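Rangement des épices : quelle durée de conservation retenir ?

Publié le 11 janvier 2022 par Mererid Cadwaladr
Imprimer | Envoyer par e-mail

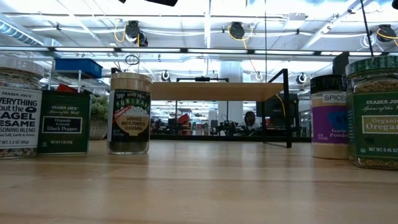 Je souhaiterais savoir si le poivre moulu, l'ail en poudre et l'origan doivent être renouvelés à la même échéance que le furikake.

Dilwyn Prydderch
Il convient de distinguer les produits. Les mélanges contenant du sésame ou du nori s'altèrent plus vite ; veuillez inscrire la date d'ouverture sous chaque récipient.

Vilhjálmur Damgaard
Chez nous, tout est remplacé en février.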